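Shared Workroom Refit, Allton Building: Progress Report to the Faren Fund
Friday, November 16, 2018

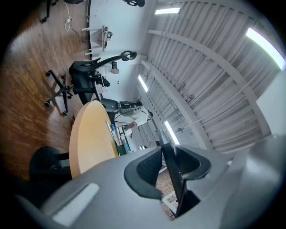

1. Purpose of this report

The report covers the second stage of the workroom refit paid for under the Faren small premises grant. It sets out what has been bought and fitted, what has been spent, what remains open, and what the project asks of the fund before the next stage. The first stage (clearing, rewiring and decorating) was reported separately and is mentioned only where it affects the present work.

2. Background

The workroom was previously used for storage and had no fixed desks. The approved proposal was to turn it into a room for small teams who need a desk, power and a place to sit together for short discussions. The fund agreed to meet the cost of furniture, floor repair and cable work. Heating and lighting are paid for from the building's own budget and are outside this report.

3. Work done in this stage

3.1 Floor

The wooden floor has been kept. Damaged boards near the door were lifted and replaced, and the whole floor was sanded and sealed. The original proposal allowed for carpet tiles throughout. These were dropped after a test panel showed that chair casters dragged on the pile, and the saving was moved to seating with the fund's written consent.

The sealed surface has a noticeable shine. Users have commented on glare in the late afternoon. A matt top coat was considered and has been put off until the room can be emptied for two days.

3.2 Desks

White desks with thin white legs were chosen for the wall positions. The slim leg leaves more room for feet and for cleaning, but gives nowhere to hide a cable run. This was noted at the ordering stage and accepted on cost grounds. The desks were supplied flat by Stasiv and put together on site. One top arrived with a chipped corner and was replaced free of charge.

All desk positions have been tested under load with the equipment that users normally bring. No wobble was reported once the feet had been levelled.

3.3 Round table

A round table with a light wood top was added for shared work. It replaces the rectangular meeting table in the first drawing, which would have left too little space to pass between it and the desks. The round top has no corners to catch on, and chairs can be tucked under it when it is not in use.

The table tends to gather small items during the day. A clear-table rule at closing time was introduced in the second week and is mostly kept.

3.4 Seating

Black office chairs on casters are used throughout the room. The order included a tall mesh task chair with a headrest for people who sit for long periods, and plainer chairs for shorter use. The mesh back was preferred to padded foam because the room warms up quickly when all desks are taken.

Early feedback on the mesh chair is good as regards back support. Two users found the headrest too far forward. It can be adjusted for height but has no tilt, and this will be taken into account in any further order.

The chairs move easily on the sealed floor, in some cases too easily. Soft-tread casters from Gorkex are on trial on one chair. If they prove suitable they can be fitted to the others without tools.

3.5 Walls

The walls were finished in white in the first stage. Scuffing has begun where chair backs touch the wall. A clear protective strip at backrest height is proposed and has been priced.

4. Use of the room

The room opened to users while the last of the desk work was still going on. Since opening, 288 bookings have been logged. Most are for half a day. Morning bookings fill first, and the desks along the wall are chosen ahead of the round table for work that needs equipment.

Users generally work facing the wall, with their backs to the middle of the room. This was intended. It keeps screens out of the line of people passing and leaves the centre free for the table. The drawback is that a chair pushed back from a desk takes up part of the walkway. When desks on both sides are in use, the gap next to the round table becomes tight – this is the most common complaint in the comments book.

5. Spending

Furniture, including delivery: £1567
Floor repair and sealing: £731

Both lines are within the amounts approved. The furniture line includes the sum moved across from carpet tiles. Receipts are held at the Allton office and copies have been sent with this report. Cable work has not yet been invoiced and will appear in the next statement.

6. Open matters

6.1 Cables

Cable management is the main item not finished. Leads from small devices still lie across desk tops, and the under-desk trays in the original order did not fit the thinner frame. A clip-on tray of a narrower pattern has been found and a sample is expected. Until trays are fitted, users have been asked to keep leads to the back of the desk and off the floor.

6.2 Layout

Moving the round table further from the wall desks would widen the walkway but bring it closer to the door. A trial position will be marked on the floor with tape and left for a fortnight. The table will be fixed in neither place until comments have been read.

6.3 Storage

There is no storage for personal items. Bags are placed under desks or on spare chairs, which reduces the seats available. A low shelf unit was left out of the proposal to save money. The project would now recommend it.

6.4 Sound

Hard floor, bare walls and hard desk tops make the room lively. Calls are difficult when more than one is taking place. No spending on this was planned. A small number of wall panels may be enough, and a supplier has been asked to visit and advise.

7. Programme

The stage is running 3 weeks behind the dates in the proposal. The delay comes from the replacement desk top and from the wrong trays, and does not add to the cost. Cable trays and the wall strip are due to be fitted in January, outside booked hours. The floor coating, if agreed, would follow.

8. Decisions requested

The fund is asked to:

Note the spending set out in section 5.
Agree that any balance left after the cable invoice may be used for the wall strip and the low shelf unit.
Confirm whether the matt floor coating can be treated as part of the floor repair line or needs a fresh request.

The next report will cover cable work, the outcome of the layout trial and the caster trial, and a full statement of bookings by desk position.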